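# A Saturday in the Kitchen That Does Not Exist

The open day at Lalero began at ten, and by half past the corridor was already full of coats. It was November 23, 2019, and rain was falling on the car park. I had come to see robots, but the first hour was spent in front of screens.

Lalero is a small firm, with 25 people on two floors. It teaches two-armed robots to do simple household work, and most of the teaching is done in simulation. A visitor puts on a headset, takes a controller in each hand and looks out from the robot's own position into a kitchen made by a computer.

Kwok-wai Fung, who leads the simulation group, gave me the controllers and a short warning. "Everybody moves too fast," he said. "Imagine that your arms are heavy."

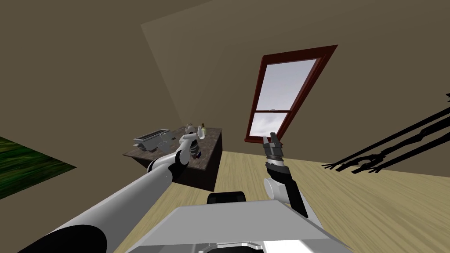 I moved too fast. My task was to pick up a bottle from the counter, and it took me 4 attempts before I could bring the gripper close without pushing into something. It is a strange feeling when your wrist turns and a long white arm answers a moment later. A boy of maybe nine years, who went after me, managed it at once and asked if he could open the window.

Each attempt is recorded. The group, which calls its training software Wulel, wants to have 1,000 good recordings of this one task before January. So far it has some 300, and Fung admitted that the visitors' recordings are mostly not among the good ones. He keeps them anyway, in a separate folder.

After lunch we went downstairs to the workshop, where a real robot was to repeat the same task. On its second try it lifted the bottle, held it for a few seconds and put it down again, a little crooked. People clapped. Fung wrote something in his notebook and asked for the lamp to be moved.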